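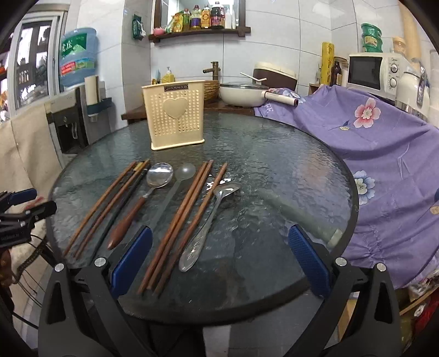 Floncombe Festival Members' List
May 17, 2020
Posted by the Programming Office

Print this message | E-mail this message

Subject: Re: Bratby stage, deposits and the online program

Dear members,

The Programming Office has received a number of messages on the subject raised below. The original is quoted in full so that those who joined the list after March may follow the discussion.

> To the list:
>
> Our label has two bands booked for the Bratby stage. We were told in March that the festival would not go ahead in the park and that all agreements would be "carried over." We have not been told what this means. Does the fee carry over at the same amount? Do we keep the deposit? One of the bands has lost its drummer to a move overseas and may not exist in its present form next summer.
>
> We have also heard that there will be an online program, and that acts will be asked to record a set at home for it. Is this a condition of being invited back? Not every band has the equipment, and one of ours plays with a brass section that cannot be in the same room at present.
>
> Finally, could someone confirm whether the Molier showcase is still planned as a separate event? Our members bought train tickets for it.
>
> With thanks,
> Nasr Records

The office's replies follow in the order in which the questions were asked.

Fees and deposits. Every performance agreement signed for this year's festival has been moved to next year's on the same terms. The fee stated in the agreement is the fee that will be paid. Deposits already received by an act or its label remain with that act or label and will be counted toward the fee. No deposit is to be returned unless the act withdraws. An act that wishes to withdraw may do so in writing, and the office will then agree on a schedule for repayment. No charge will be made for withdrawing.

Where an agreement had been signed but the deposit had not yet gone out, payment has been held. These deposits will be sent after the new dates have been confirmed by the park authority. Labels in this position have received a separate letter and should write to the office if it did not reach them.

Changes of lineup. The agreement is made with the act under its performing name. A change of one or more players does not end it, provided that the act can offer a set of the agreed length. The office asks only to be informed of the new lineup before the printed program is prepared. If a band has disbanded, its label may propose another of its acts for the same slot. Such proposals will be heard by the programming panel in the usual way, and acceptance is not automatic.

The online program. Participation is voluntary. It has no bearing on any invitation, fee or running order for next year, and acts that decline will not be asked for a reason. The program will be shown over two evenings, with six acts on each. The first evening will be given to acts from the Bratby stage and the second to acts from the main stage and the songwriters' tent.

Sets may be recorded on a telephone. Acts whose members cannot meet may send separate parts, which our sound engineers will assemble, or may offer a reduced arrangement. A duo version of a larger band is entirely acceptable. Each set should run to four songs. Cover versions should be avoided where possible, as the license obtained for the park does not extend to online showings. If a cover must be included, please name the song and its writers when sending the recording.

Each act taking part will be paid a flat fee, separate from its festival agreement. The amount is given in the form sent to labels and is the same for every act, whatever its place on the original bill. Donations received during the showings will be divided equally among the performers after the cost of the service has been met.

The Molier showcase. This event has been withdrawn for the present year and has not been given a new date. The hall is closed, and its management has not been able to say when it will accept bookings. Members holding train tickets should apply to the railroad directly. The festival did not sell those tickets and is unable to refund them. Showcase passes, on the other hand, were sold by the festival and will be refunded in full to the card used for purchase.

Ticket holders. Several labels have asked what their audiences are being told. When the festival was postponed, 1074 weekend tickets had been sold. All remain valid for next year. Holders who prefer a refund may request one through the box office, and the booking fee will be included. Labels are asked not to promise particular acts or stage times to ticket holders, as the running order will be drawn up again from the beginning.

Equipment in storage. Amplifiers and drum hardware delivered early for the Bratby stage are being held in the festival store at Floncombe. Collection is by appointment only, with one person to a vehicle. Items not collected will be kept under the festival's insurance until the new dates.

Further questions may be sent to the list if they are of general interest. Matters concerning a single agreement should be addressed to the office privately, with the agreement number in the subject line.

Programming Office
Floncombe Festival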